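How to Find Live Music in a Small Town Without Wasting a Weekend

Every small town with a river and a brewery now claims to have a music scene. Some do. Others have a guy with a loop pedal on Wednesday and a mural of a banjo. If you're going to drive three hours to hear local songwriters, it pays to check before you book a room.

I've been burned enough times to have a method. It's slow, and it involves using the phone.

Step 1. Ignore the visitor site

Start with the bar, grange or coffeehouse that hosts the shows. Find its own calendar and look at last month. If the past dates have performers' names on them, good. If every line says "Live Music!" with no name, the calendar is probably decoration. Kerkness, a town of 2176 people, had the nicest brochure I've ever been handed, and the one venue in it had stopped booking bands the winter before.

Step 2. Call in the afternoon

Three o'clock is best. Lunch is over and the person who answers may be the person who books. Ask who played last weekend. A real venue can tell you right away and will usually have an opinion about it.

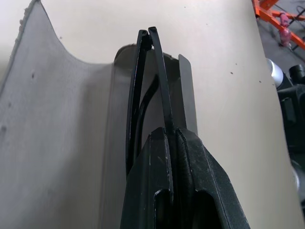 Is it worth going if the venue can't name the act yet?

Only if you'd be happy in that town with no music at all. A blank slot a week out tends to stay blank, or gets filled by whoever is free.

Step 3. Follow one musician instead of one town

Pick a songwriter whose records you already like and read the credits. The fiddle player and the drummer have to live somewhere, and they play out under their own names for a lot less money. I found Floltthorpe this way. The pedal steel player on a record I'd worn out had a standing gig there, in a feed store with 64 folding chairs, and it was better than most theater shows I've paid for.

Step 4. Be suspicious of festivals

A festival shows you what a town can rent for two days. The headliners leave on Sunday night and so does the sound system. If you want to know whether people there play music, go in November. You'll find a smaller crowd, cheaper rooms and whoever is left.

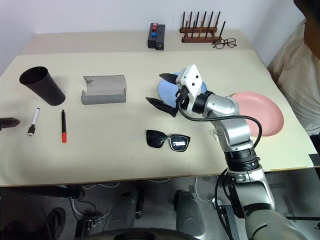
By Italo Leone
Reporting help from Hiếu La

Step 5. Do the math on the drive

Marino to Kalum and back is 358 miles, and I've done it for a show that lasted forty minutes. Look up road conditions, check whether there's gas after nine, and find out if the kitchen stays open. "Food available" has meant chips more than once.

Step 6. Bring cash and stay for the second set

Cover at these places runs low. The Kalum hall charged me $17, and the man at the door couldn't take a card - he didn't seem sorry about it either. The first set is often for the regulars and the relatives. Players loosen up after the break, guests get called up from the floor, and the songs they aren't sure of yet come out.

If the second set is all covers you've heard at weddings, leave. Cross the town off and call the next one.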